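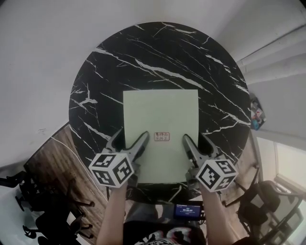 Green card, marble table, two grippers. The red label ended up as everyone's aiming point.

Share (13) | Comments (10)
Home | News | Workshop notes | Kit reviews | Back issues

Two pairs of grippers and one sheet of card

13 February 2026

I've spent most of the past fortnight picking up paper, which is a funny thing to tell people when they ask how work is going. My mum thinks I've been moved to the post room.

It all goes back to the January meeting, where Brodie Hapeta asked why every gripper trial we write up uses blocks and cups. Fair point! Blocks and cups are kind. They stand up by themselves, they have sides you can squeeze, and they don't much mind where you grab them. A flat sheet of card on a shiny table is a different animal altogether. So we agreed to put two sets of hand-held grippers through a paper test - the Pondis pair, which a lot of you will have tried at the open evening, and the newer Bokside pair that Kvido Beneš has been going on about since last summer.

The job was simple enough to say out loud. Sheet goes down on the table, long sides pointing away from you. Using both grippers, get hold of the near edge, lift it, turn the sheet over and set it down again flat. No licking the fingers (you can't, they're plastic), no dragging it off the rim of the table and catching it on the way down. I had to add that last rule after watching Bevan Halliday for ten minutes. He was very good at it, too.

Each of us did 30 goes with each pair. I won't print the whole table of results because Ehab Lamrani is still tidying it up and will be cross with me if I get ahead of him, but I can tell you how it felt.

The Pondis first. They're the lighter of the two and you notice it straight away, mostly in your wrists. The squeeze is soft at the start and then goes stiff quite suddenly, and with card that's a nuisance - you think you've got it, you press that last bit and the edge pings out. I got better once I stopped trying to pinch from above and started coming in low with the fingers nearly flat. The trick that worked for me was pushing in a tiny bit from both sides until the middle of the sheet bowed up, then slipping a finger under. It's slow, but it's a nice feeling when the card rises to meet you.

The Bokside pair are heavier at the back and I didn't like them at all for the first half hour. Then I had a cup of tea, came back and liked them a lot. The trigger is even all the way through, so you can hold a very light grip and stay there. Turning the sheet over was much easier with these. The heavy back end does tell on you by the end of a long run, though, and my right arm was properly grumbling on the drive home. Kvido says I hold them too tightly. Kvido is probably right, but he also has forearms like a rower.

A word about the table, as a couple of you have already asked. Yes, it's the round black marble-pattern one, and yes, we chose it on purpose. We wanted something glossy. On the cloth mat we normally use, the card grips the surface and you can bully it into bending. On the glossy top it just skates away from you. Tobias Rosenthal had a second worry, which was that all those white veins would confuse the tracking of the marker cubes on the backs of the grippers. He checked the recordings and found the cubes were picked up happily with both pairs. What did cause trouble was me turning my wrists so far in on the flip that the cubes ended up facing each other. That's down to my elbows and I'm working on it.

We tried the head camera and a fixed camera side by side as well. The fixed one, on the old McKinnon stand, gives a lovely steady view that I'd pick every time for showing to visitors. For the flip itself the head view was far more useful, as you look where you're about to grab without thinking about it. From the side you can't tell whether a finger is under the card or just next to it, and that's the whole question.

Between us we now have 1,391 clips, counting the practice ones, and Ehab would like it known that he has had to name every single one of them.

So which would I buy? For small solid things I'd still go for the Pondis, if only to be kind to your arms. For anything thin or floppy I'd want the Bokside. Brodie disagrees with me completely and did her neatest flips with the Pondis, so there's room for argument, and I'd love a few more hands in the mix before we say anything firm.

Next up is thin plastic sleeves, which I'm dreading, and after that Bevan wants to try the softer finger pads from Erkeck. They slide on over the existing fingers, apparently, though I haven't had a set in my hands yet. If you'd like a turn, drop me a line and say which hand you favour - we're very short of left-handers. Bring a short-sleeved top. Loose cuffs kept getting caught between the grip and the trigger, and I lost two perfectly good attempts to a cardigan.

10 comments | Share this item
Previous item | Next item | Back to top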